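Skumico bench kit

Skumico is a simulated lab bench for people who want to try out robot arm programs before letting them anywhere near real hardware. It comes from a small firm called Restrepo, it runs on an ordinary desktop computer, and I've been using it since October. I started this article as a stub because the only other thing written on it was the sales page, so please bear with me where I drift into opinion – I've tried to say when I'm doing it.

The basic kit gives you one room, one long white table and one big arm with a two-finger gripper. You write the moves, press go, and watch from whichever viewpoint you like. Most buyers seem to want it for plate handling, meaning the picking up and putting down of those flat trays full of tiny wells that labs get through by the boxful.

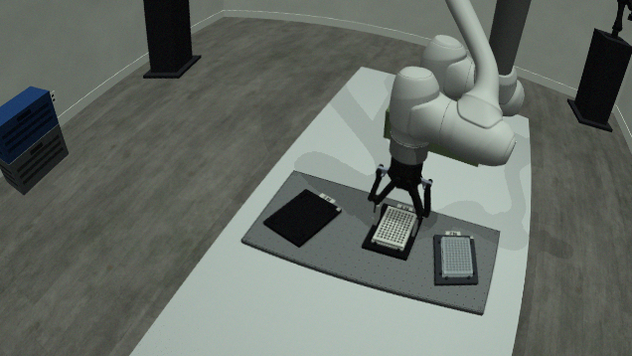 What you get for the money

The licence costs 441 euros a year for one seat, and schools can have 16 seats for 1,470, which I think is pretty fair! Both come with the same room and the same arm. The plate pack is included too, with black holders to sit the microplates in and a perforated mat that goes under the lot. You can shift everything about on the table, and I'd suggest doing that early on, as a program that only works with the holders in one spot isn't much use to anybody.

There's an add-on called Skundus, sold separately, which keeps a record of every run and lets you play them back side by side. I didn't bother with it for the first few weeks and then bought it in a bad mood after losing a good run. It stores 200 runs before it starts asking you to clear some out.

Setting up

Installing took me most of an evening, largely my own fault (I skipped the bit about graphics drivers). Once it's in, you pick a starting layout, choose your viewpoints and load a program. The arm's programs are plain text files, so you can edit them in anything. Moves are given as a list of points, with a speed for each stretch between them. Go slowly at first. The default speed is far too brisk for coming down over a plate, and the built-in warning only pops up once you've already touched something you shouldn't have.

Swinging the arm about well above the table is the easy part and you'll have that sorted in no time. Lining up the fingers with a plate takes longer, and I still get the wrist angle wrong more often than I'd like. 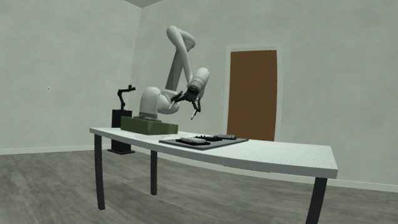

Meenakshi Thampi wrote on the talk page that I'm being too kind about all this. She found the wrist settings badly labelled, had to work out for herself which way was positive, and reckons a beginner would give up before getting a single plate moved. She'd also like the manual to have a proper index.

I can't argue with the index. On the labels, version two did tidy things up a bit, and there's now a small preview that shows the turn before you commit to it. Willy Mertens has put a cheat sheet on the Ollau user forum which covers the wrist settings on one page, and I keep a printed copy by my keyboard.

How it behaves in use

Contact is the thing I'd most want to know about before buying. Skumico handles a gentle grip nicely, but if you come in a touch low the plate can jitter in its holder, and then the rest of your run is spoilt. Restrepo's advice is to lower the last stretch as a separate move at a crawl.

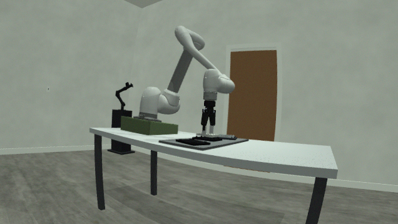
Splitting it up like that adds a few lines to each program and a bit of waiting to each run, but I do it every time now. You can save the slow stretch as a block and drop it in wherever you need it, which makes it much less of a chore.

Support is by email only. My two questions were both answered the next morning, and the second reply came with a corrected program file attached.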